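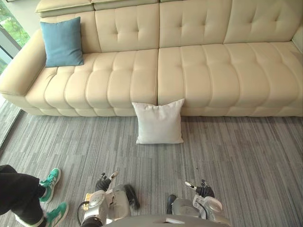
The new sofa, one cushion up, one to go. A thread on living with an enormous cream thing 🧵

1/
So a few of you asked how we're getting on with the sofa, and the answer is I love it and I've turned into my mother. I plump. I PLUMP, all day long. I walk past with a cup of tea and end up rearranging cushions with my elbow.

2/
For anyone who missed the saga: it's cream leather, it's all puffy bands like a very posh sleeping bag, and one end is deep enough to lie down on properly. We'd been looking for ages and kept coming back to the same one in the Bulwood showroom. Burgi sat on it in August and wouldn't get up again.

3/
Yes, cream. Yes, I know. My sister has already said everything you're about to type.

4/
The cushions though. I started with far too many because I thought a big sofa needed a big pile, and all that happened was that everyone who came round held one on their lap like a handbag. I've gone down to 2 for now, a teal one and a white one. Much calmer!

5/
The teal goes in the corner by the arm, leaning back a bit. I tried it flat, I tried it on its point like a diamond, I tried the karate chop in the top (no judgement if you're a chopper, but it looked cross). Leaning it is.

6/
It's the window that sold me on teal. There's so much green out there at the moment that the cream looked a bit lost beside it, and a blue with some green in it sort of joins the two up. I had a mustard one from Thaler there before and it just shouted.

7/
White on cream is the one people argue with me about. I thought it would look grubby next to the leather or make the leather look grubby, one or the other. In the morning it's lovely. By teatime I'm less sure. I move it about a lot, and it spends a fair bit of its life on the carpet while I decide. 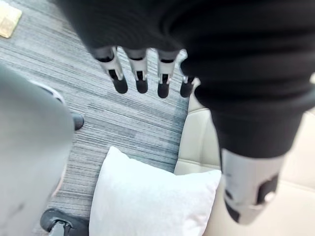 8/ CARPET, since it always comes up

9/
It's the stripy one and it stays. I got so many messages saying go plain with a sofa this busy, and I did get a plain sample from Rendico and put it down for a weekend. Every crumb! Every single crumb. Stripes forgive you.

10/
One tip if you've got stripes too: line the front of the sofa up with them before you let anyone sit down. Ours was off by a tiny bit and I could feel it from the kitchen. Burgi said he couldn't see it. Burgi moved it anyway.

11/
Hoovering along the front is easy enough, I use the narrow nozzle and go with the stripe. It's the dips between the padded bits that collect things. So far: a hairgrip, half a cracker, the back off an earring I'd given up on.

12/
Cleaning the leather, as it's my most asked question. Dry cloth most days, barely damp one when it needs it, and then dry again straight after. I follow the seams with a fingertip inside the cloth. I'm not putting anything out of a bottle on it until I've tried it somewhere hidden, and you shouldn't either.

13/
Somebody asked about dye coming off cushions on to pale leather. Good shout, I hadn't thought of it! I rubbed the teal hard with a damp white hanky and got nothing, so I've relaxed. Do the same with yours. Do it with new jeans as well, if you can get the person out of them.

14/
Creases: the arm has gone soft and creasy and I like it. I think a leather sofa with no creases looks like a dentist's waiting room. If you want it to stay smooth as an egg this may not be the sofa for you.

15/
Next job is a throw for the long end. I've got my eye on a Stunuton one in oatmeal but there's a lot of beige creeping in here and I need to be stopped. Thinking rust? Or the same teal again? Burgi Marti votes for no throw at all, and he's the one who'd be under it.

16/
Tell me rust or teal in the replies, I'm ordering tonight once the dishes are done. And if you've got cream leather and a dog, please tell me how it's going, I'm asking for reasons.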